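Clunard CG-2 Countertop Gripper Kit

Two-finger gripper, wrist mount, control box, cables, software. Fits most small arms with a standard round flange. In stock at Arkholm, usually leaves the warehouse next day.

Price: 1,306 with mount. Spare finger set sold seperately, see bottom of page.

What it's for

Kitchen and household tasks. Picking up, stacking, covering, moving stuff from board to plate. Labs buy it, so do a few colleges, and more home builders than we expected. If you need to lift car parts this is the wrong page, look at the Pelupessy range.

Payload 900 grams at the fingertips. That's with the stock pads on and a decent grip on the object. Long handles held at one end will eat into that fast – go by feel and leave some margin.

Weight of the gripper itself, without mount: 173 grams. Light enough that a small arm still has something left over for the actual job.

Fingers

Dark gray, slim, rubber pads on the inside face. Pads slide off and on, no tools. They close in parallel so round things stay centered, within reason. Wood is easy. Glazed ceramic OK if clean. Greasy plastic, no, wipe it first.

Thin lids and coasters are hard to get off a flat counter with any gripper this size. Add a knob or a post in the middle and the job gets a lot simpler. Round post is best, dowel from the hardware store works fine. Sand the end.
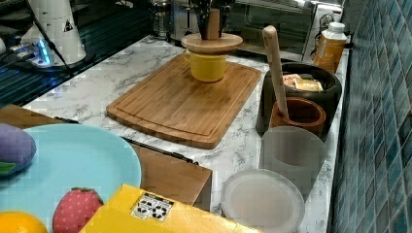
Go slow on the last bit of travel. Default approach speed is set for demos and it's too quick for anything balanced on a rim. There's a slider under Motion, drop it to a third and save as a profile. Release is a seperate setting, people miss this. Open the fingers evenly, pause, then lift straight up. If the arm starts rising before the fingers are clear it will drag the lid with it.

Setup

1. Bolt the mount to the flange, four screws, hex key in the bag.
2. Gripper clicks on to the mount. Pull it to check.
3. Run the cable back along the arm and leave slack at the wrist.
4. Control box to power, then to the computer.
5. Open the software, press Home, keep hands out of the way.

Cable tips: the clips in the box are small, use all of them. A snagged cable at the wrist is the most common support email we get.

Software

Comes with 11 ready-made routines, incl. place on cup, pick from board, push, twist, and hand over. All editable. Windows and Linux. Mac version planned, no date yet.

Recording works with any of the leader arms on our accessories page. Files export as plain text plus video.

From customers

"Swapped from a much heavier gripper and the arm stopped sagging. Pads wear quicker than I'd like, I order them in twos now." – Sibel Özkan

"Good with mugs and wooden stuff. Manual is thin, the part on release timing should be on page one. Support answered the same afternoon." – Conceição Simões

Manual has been rewritten as of March. Older kits can download it free.

Cleaning

Damp cloth on the fingers. Do not put any part in the dishwasher, do not spray cleaner at the joint. Pads can go in soapy water, dry them before refitting.

In the box

Gripper, wrist mount, control box, power supply (US plug), main cable, cable clips, hex key, one spare pair of pads, printed quick start.

Not included: arm, computer, camera.

Spares and add-ons

Pads, pair
Finger set, long
Finger set, wide
Main cable, extra length
Clurnbridge adapter plate for older flanges – check your bolt pattern before ordering, we can't take these back once the seal is open

Returns accepted on unused kits in orignal packing. Bulk or school orders, use the quote form and put the arm model in the notes.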